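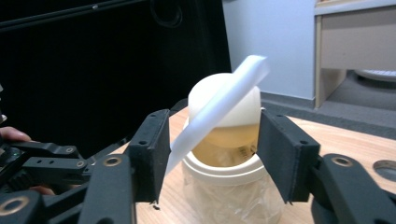
A white plastic cup with its lid, on a wooden tabletop.

Search this site Search Go

Disposable cup

By Liesbeth Van Rooij
Tuesday, December 28, 2021

A disposable cup is a drinking cup made to be used once, or a handful of times if you're like me and rinse them out for paintbrushes. It can be paper, plastic, foam or (more and more) some sort of pressed plant fibre. I've been writing the household entries for this encyclopedia for a good while now and this is the one I get the most letters about, so I've given it a proper rewrite!

Origins

Before throwaway cups came along, people on trains and in schools drank from a shared one, usually a metal thing on a chain beside the tap or barrel. You drank, you wiped it if you were polite, and the next person had their turn. Doctors in the early twentieth century began to worry about this, quite rightly, and the paper cup was sold as the clean answer. The first ones were for water. Coffee came later, when makers worked out how to stop the seams going soft.

Plastic cups spread after the Second World War. Polystyrene was cheap and light and easy to mould, and by the time I was small it was what you got squash in at every birthday party. I can still hear the crack it made when you squeezed it.

Materials

Paper cups nearly always have a thin lining, most often polyethylene, and that lining is what makes them a nuisance to recycle. Plastic ones are usually polypropylene, polystyrene or PET. Polypropylene copes with hot drinks and bends before it breaks. PET is the clear one you get iced drinks in. Foam keeps the heat in beautifully, but a lot of places have banned it.

Lids

Lids deserve an entry of their own and I keep meaning to write it. Early ones were flat discs, and people simply tore a hole in them (I did this on buses, with mixed results). Then came the tear-back tab, then the raised rim with a sip hole, which leaves room for froth. There's normally a second, tiny hole too. It lets air in as you drink, so the coffee flows instead of glugging.

Collecting

Yes, people collect them! Gediminas Ots of Larnden has 2883, all different, stacked by country in what used to be his dining room. He let me look round in January and I stayed far too long. His favourites are from the Vindance ferry, which printed a new timetable on its cups each season and made only 1000 of each. He also has 200 lids, though he says he isn't really a lid man.

Reuse and deposit schemes

Some towns now lend you a sturdier cup for a small deposit. Mondimdale has one, and you can hand the cup back at any café with a green sticker in the window. I've still got two of theirs at home, so I'm clearly part of the problem.

See also: Beaker; Drinking straw; Vending machine

Contact us | Copyright 2021 | Back to top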